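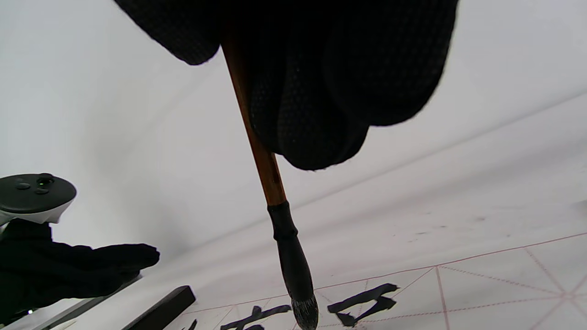
Home Projects Openings Contact

Call for participants: brush writing demonstrations

Ploven is recording demonstrations of Chinese brush calligraphy for a learning system that controls a robot arm. We need 12 participants for sessions in August.

Task: write single characters with brush and ink on gridded practice paper. Each participant completes 8 sessions. Target for the full set is 2000 usable demonstrations. A demonstration covers one character, from first contact of the brush with the paper to final lift. Failed strokes are kept and labeled.

Requirements:
- Age 18 or over
- Regular practice in regular script; other scripts optional
- Able to write while wearing gloves
- No wrist or shoulder injury at present

Left-handed writers may apply. Please say so in your message, as the station has to be set up differently.

Brushes, ink and paper are supplied. Do not bring your own brush. Training on the equipment takes place in the first session and is paid at the same rate as recording.

To apply, send a photo of one written sheet and your available hours to Edeltraud Lanz, Dindisgate lab. Technical questions go to Hubert Trummer.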